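Whose Job Is the Red One? Speaker notes, afternoon session
Last updated: May
Reading time: 2 minutes (spoken: 20, less if the clicker behaves)

Start before they've all sat down. Say hello to the Uden people, who have heard a version of this and came anyway.

Opening: I've worked at Fondari for most of my adult life, and in that time I've been told I was about to be replaced by a conveyor, a spreadsheet and a man from head office. The arm is the first one to come with its own table.

Explain what our packing room does. Small parts come in mixed and leave sorted. It's dull work and people are very good at it, mostly while discussing something else. The Godell project asked whether an arm could take over the sorting. We practice on colored cubes, which have the advantage that no customer has ever ordered one.
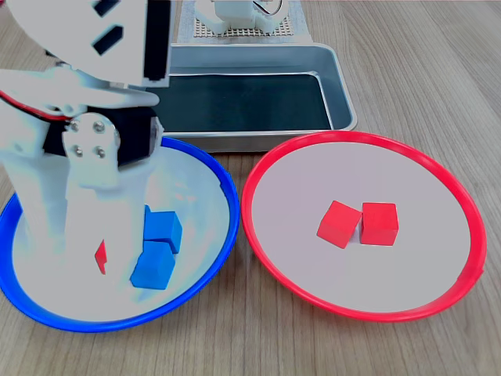 Now the part about the rule. Before Godell, the sorting rule lived in people's heads. Ask anyone in the room where a thing went and they'd point. Ask why and they'd point harder. To set up the arm we had to write it all down, and it took 19 pages. Hold up the binder. Wait for the laugh; move on if it doesn't come.

Page four contradicts page eleven. Both had been followed faithfully for years by different shifts. The morning shift still thinks page four is correct. (Don't look at the morning shift.)

What changed for people first was the talking. Sorting used to be done in pairs, and you learned the job from the person next to you, along with their views on parking. With the arm you get one person at the table and one at the screen, and they face different ways. We never planned that. It's where the outlets were.
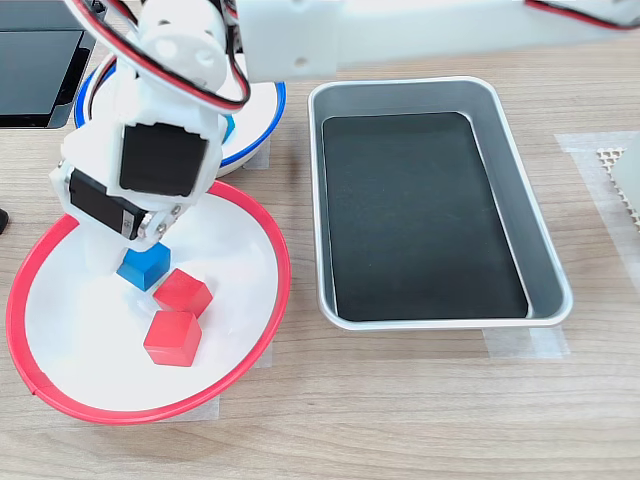

Practice cubes: red and blue together in the red-rimmed bowl, gripper overhead.

Slow down here. Job titles. Two of our sorters became "cell attendants." The pay grade took a lot longer to change than the name badge did. If there are managers in the room, say that sentence twice.

Attending is a different kind of tired. When you sort by hand your hands are busy and your mind can go to the beach. When you watch an arm sort, your hands do nothing and your mind has to stay in the room. We hadn't budgeted for that. We had budgeted for a fence.
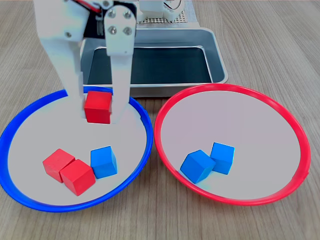 Fongchan Sitthichai put it better than I can, after the first month: I used to go home with sore wrists and now I go home having stared at something all day, and I'd like it noted that nobody asked which one I preferred.

Read that slowly, then leave a gap. We did ask, eventually. The answer was to swap every hour, and to let the attendant stop the arm without filling in a form. The form still exists. I'm told it has a box for comments.

Next, the matching question, which always comes up. Everyone who visits assumes red belongs with red. The arm has no opinion. It goes by the rule it's given, and if your rule is odd you'll get odd results, very patiently. New hires used to ask us "why is it done that way?" and sometimes we'd fix it. I miss that more than I expected to.
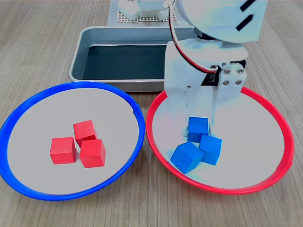

Reds in the blue-rimmed plate, blues in the red-rimmed one.

Cabanatuan: they start their own trial after us, so finish with what I'd tell them. Write the rule down with the people who use it, and pay them for the time. Sort out the grades before the badges. Put the screen where the person at it can still talk to somebody.

If there's time, the story about the fence and the birthday cake. If there isn't, go to questions, and repeat each one into the microphone for the people at the back.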